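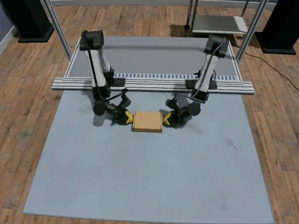 So will it pack my orders while I have my lunch, or do I still have to stand over it? A customer put that to me last week and it's pretty much what everyone wants to know before they ask about the price, so I'll answer it before I get to the price.

Rellaso two-arm bench
Supplied by Kolitstead
Hire: £1,064 a month, minimum 2 months
Delivery: 4 weeks from order
Status: available to order

Right then. You can leave it for some jobs, and I wouldn't leave it for others! The Rellaso is a pair of arms on one rail, working from either side towards the middle, and what it likes best is a small closed carton with square sides. Squeeze from the left, squeeze from the right, lift, put down. If your day is full of boxes like that (ours is) you'll find plenty for it to do.

Where it struggles is anything floppy. I've had it on padded envelopes, tea towels and a bag of dog biscuits, and the dog biscuits went everywhere. Folding washing is a long way off, whatever you've seen in videos, and I wouldn't buy one hoping to get your evenings back.
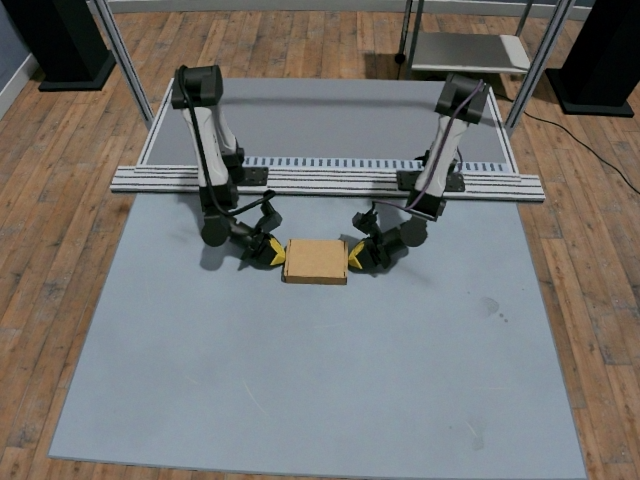

Cartons that have gone a bit soft in a damp stockroom are somewhere in between. It'll usually manage them if you turn the grip pressure down, but you need to be there the first few times, and you'll want to keep the pressure settings written down somewhere because the menu for them is buried.

Speed, since I know you'll ask: I'm faster. Anyone who packs for a living is faster, by a lot. But I get bored and wander off and answer the phone, and over a whole afternoon the gap is smaller than I expected when we first set one going. 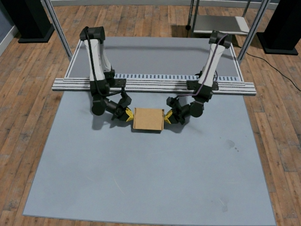

Posted by Tamara Jitaru, 5/21/22
Filed under: Benches and handling

A few practical bits. You need a solid, level top and enough elbow room at both ends of the rail. Setting up took me about 2 hours with the Weidemann controller, most of it spent hunting for the right cable, and the manual is decent once you get past the safety pages (do read the safety pages).

If you already own the Bamanine single arm, its stand won't fit and neither will its software, sorry. We do take those in part exchange.

There's a taping attachment promised for September. I haven't tried it, so I'm not taking orders for it yet, but drop me a line and I'll put you on the list.

Spare fingertips and cables are on the accessories page.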